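Low sun, bare trees and the winter markings survey on the Galen road

The road between Preltberg and Janton runs close to straight for most of its length, and for a few weeks each winter it points nearly into the low sun. Anyone who drives it to work in January knows the stretch we mean. You come past the last of the gardens, the visor goes down, and for a while you are steering by the white line on the right.

The roads office is putting together its list of small works for the coming year, and residents on both sides have until the end of the month to comment. The list covers line painting, verge trimming, street lamp repairs and patching. It does not cover resurfacing, which is paid for from a separate budget and decided later. If your comment is about the surface as a whole, send it in anyway and it will be passed on.

The first item is the paint. The edge lines have held up well, and they are what most drivers rely on when the light is in their eyes. The center markings are another matter. They take more wear, and on the open part of the road they have become hard to pick out against the gray.
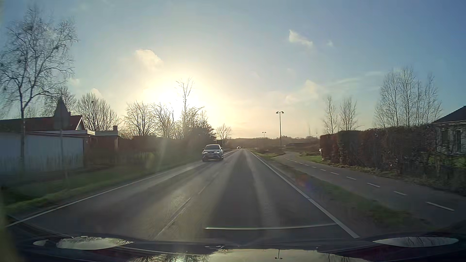
The proposal is to repaint 1783 meters of center line, starting at the Preltberg end. Work would be done in the middle of the day with one lane open at a time. The markings on the cycle path are not part of the job. They were looked at during the survey and can wait another year.

Cyclists have asked again about the grass strip between the path and the road. Last year it was cut late and the long grass lay over onto the pavement for a good part of the summer. The new schedule moves the first cut forward and adds one more before the fall. The strip itself will stay the width it is now. There was a suggestion to plant it with low shrubs, but that would make it harder for drivers pulling out to see someone coming on a bike, and the idea has been dropped.

Next are the hedges. The office has no objection to tall hedges and is not asking anyone to take one out. What it does ask is that growth be kept back from the edge of the road and clear of signs and lamps. This matters most near the crest, where drivers get a short view of what is coming and need all of it. Owners will get a letter with the measurements, and the letter will have a phone number on it for people who can't do the cutting themselves.

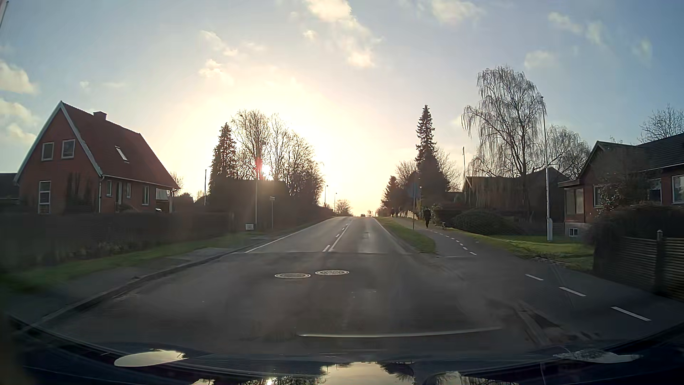

Clippings can be taken to the yard at Owen free of charge through the winter. Bring them loose or in paper sacks. The yard no longer accepts plastic bags, tied or untied. Branches thicker than your wrist go in the separate pile by the gate.

The lamps have been checked along the full length of the road. There were 71 on the inspection sheet, and 13 of them need some kind of attention, mostly cleaning or a new cover. Replacement parts have been ordered. If the lamp near your house stays off at night, please report it even if you think it is already on the sheet, and give the nearest house number.

A few people wrote to ask whether anything can be done about the glare. The short answer is that the road can't be turned and the sun can't be moved. Evergreen planting along the south side was priced some years ago and came out too high, and leafless trees do little to help in the months when the problem is worst. A shiny surface makes it harder still, with the light coming up at you as well as down. 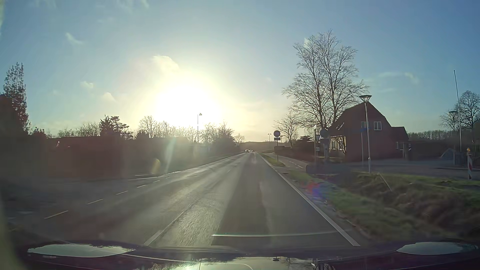

What does help is ordinary. Clean the windshield on the inside as well as the outside, as the film that builds up there spreads the light. Replace wiper blades that smear. Keep your headlights on, so that drivers with the sun behind them are easier to see for those facing it. Leave more room than you would on a cloudy day, and give cyclists and people on foot extra time at the turnoffs.

Comments on the works list can be left at the library desk in Janton or mailed to the roads office, Galen Road 734, Preltberg. Please mark the envelope "small works" and say which item you are writing about.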